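About Skurville

Skurville runs the coffee and pantry service for office buildings and shared workspaces. We began with one counter and a key to the supply closet. Today there are 12 of us looking after 6 sites, and on a busy day we serve up to 2,000 cups.

What the robots do

Two years ago we began putting robot arms on some of our coffee tables. An arm takes over the part of the job that is the same every time: capsule in, lever down, cup out. Staff fill the water tanks, order the stock, clean the machines and talk to customers. Each table is set up by hand, and a new layout is tested by the person who will work next to it.

Ajith Pai leads setup. He keeps a log of every test run, and the log for our Kurup site stands at 2,119 entries. Most are short notes on where a tray should sit or how wide the fingers should open.

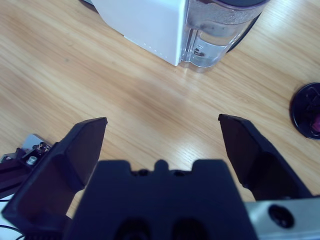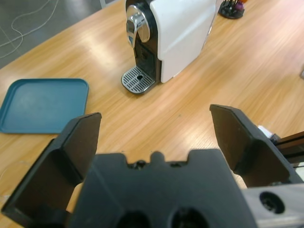
The gripper, fingers open, at the coffee table.

What changed for our staff

Nobody lost a job when the arms came in, but the jobs did change. Early shifts used to mean standing at one machine from 7 a.m. until the rush was over. Now one attendant covers two tables and has time to restock and deal with problems.

Yamuna Salian worked the counter for four years and now trains new attendants. Her first lesson is how to stop the arm, and her second is how to make the coffee without it. Every attendant has to be able to do both before working a shift alone.

Not everyone liked the change. Some people missed the regulars, and the first schedule we wrote left attendants walking too much between floors. We rewrote it in November after they asked us to. Anyone who prefers a counter without an arm can still ask for one. Pay went up one grade for staff who took the training.

Who we are

Raghavendra Poojary, founder
Thenmozhi Namboodiri, staffing and schedules
Ajith Pai, setup and testing
Yamuna Salian, training
Martim Meireles, supplies and repairs

Working with us

We hire attendants all year. No technical background is needed, and training is paid from the first hour. For service at your building, contact Thenmozhi through the office at Kurup.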